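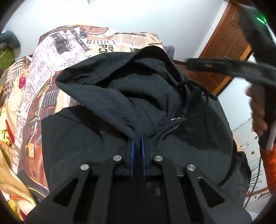 Section 4: Washing and drying hoodies, jumpers and other heavy tops

Now for the fun part! By this point your Brodau airer should be up on the wall and holding its own weight (if it isn't, go back to Section 3 and finish the bracket check). Heavy cotton tops are what most people buy the Brodau for, and they're where it really shines. A thick hoodie that takes forever over the back of a chair dries beautifully on the wide rails, and it keeps its shape too.

Before you start

Check the care label on every garment. If the label and this guide disagree, go with the label. Wash dark colours by themselves the first couple of times, as new dye loves to travel.

4.1 Getting the garment ready

1. Lay the garment out flat on a bed or a clean table, front side up.
2. Empty the pockets. Run a hand right into the corners of a front pouch – tissues hide in there and they will end up on everything.
3. Do up any zip all the way, then turn the garment inside out.
4. If there is a drawstring, tie the two ends together in a loose bow. A drawstring that disappears into the hood can be fished out again with a safety pin, but it's a fiddly job.
5. Treat marks on the cuffs and collar with a little liquid soap and leave for ten minutes.

4.2 Washing

1. Fill the drum no more than two-thirds full. Heavy tops need room to tumble.
2. Choose a cool or warm cycle, whichever the label allows.
3. Skip the fabric softener on fleece-lined tops. It flattens the pile, and the fluffy side is the best bit!
4. Use a medium spin. A very fast one puts hard creases across the chest.

Note: Towels and fleece don't get along. Keep them in separate loads unless you enjoy picking off lint.

4.3 Hanging on the airer

1. Lower the airer with the cord and hook the cord around the cleat twice.
2. Take the garment out of the machine as soon as the cycle ends and give it two or three good shakes.
3. Turn it right side out if the lining is thin. Leave it inside out if it's thick.
4. Drape the body over two rails, with a gap between the front and the back so air can get through.
5. Spread each sleeve along its own rail. Bunched-up sleeves always dry last.
6. Open out the hood and clip its top edge to the next rail with one of the wide Clurard clips supplied. Don't clip the neckline itself, as the ribbing will stretch.
7. Raise the airer slowly, keeping both hands on the cord.

CAUTION: Never let go of the cord before it is wound on the cleat. A full airer drops fast.

CAUTION: Keep the airer well clear of heaters, open fires and stovetops. Wet clothes get lighter as they dry and can shift on the rails.

Note: Models with a serial number starting with 309 have one cleat. Models starting with 2178 have two, so wind the cord around the lower one first, then the upper.

4.4 Speeding things up

A slightly open window does more than you'd think, even in winter. If you have a fan, point it across the rails at low speed. Halfway through, turn the garment over and move the sleeves to fresh rails – it's a small job and it makes a lovely difference.

Rhiannon Probert on our testing bench swears by rolling a soaked jumper in a dry bath towel and kneeling on it before hanging. We tried it with wool and with cotton, and we're all doing it now. Great for anything washed by hand!

4.5 If something isn't right

Pocket still damp: turn it out as far as it will go and clip it open.
Musty smell: the garment dried too slowly. Wash it again and use fewer items per load.
Line across the chest: steam lightly from the inside and smooth with your palm.
Rail bows in the middle: take some weight off and share it over the outer rails. If it stays bowed once empty, ask for a replacement rail, part 19.

Section 5 covers bed sheets and doona covers.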